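4. Materials and sample

4.1 Households

Survey sheets went to 294 households in Skondville and Nieto, 259 came back usable. Renters mostly. Question was simple: who keeps the instruction leaflet for flat-pack furniture, where, and for how long. Earlier work at Vitmont looked only at owners, so not directly comparable.

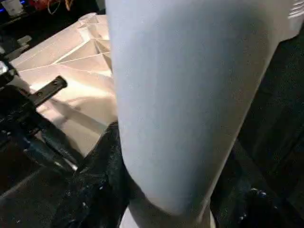
Kitchen drawer was the usual answer. Then "with the warranty stuff", then thrown out the same day. People who had moved in the past year threw out more, see Section 5. We did not ask about digital copies and should of.

4.2 Leaflets

Thirty leaflets, all for plastic or part-plastic garden and kitchen furniture. Most are wordless, pictures only. The Flarnotov archive lent the older ones, which have a lot more text and are in places hard to read (bad photocopies).
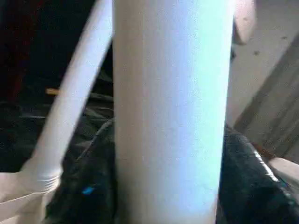

Wordless leaflets depend on the reader matching a drawing to a part. Works fine for odd shapes. Less well for plain ones, where drawing and part both come down to an outline. The white tube in Figure 1 has no label or marking on the surface shown, so a letter code in the leaflet would have nothing to point to there. Respondents complained about this kind of thing more then about missing screws.

Figure 2. White plastic table frame, upside down, with the four legs beside it.
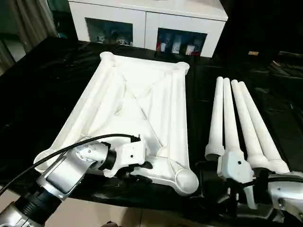

4.3 Coding

Leaflets coded by two readers for step count, use of arrows, and whether the finished item is shown first. Disagreements talked through on a Friday, most were about arrows. A curved arrow can mean turn the part or turn the whole table over, and
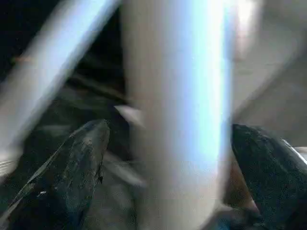 the older leaflets use one style for both. We kept a separate code for those. Survey answers were coded the same way, free text last, spelling left as written.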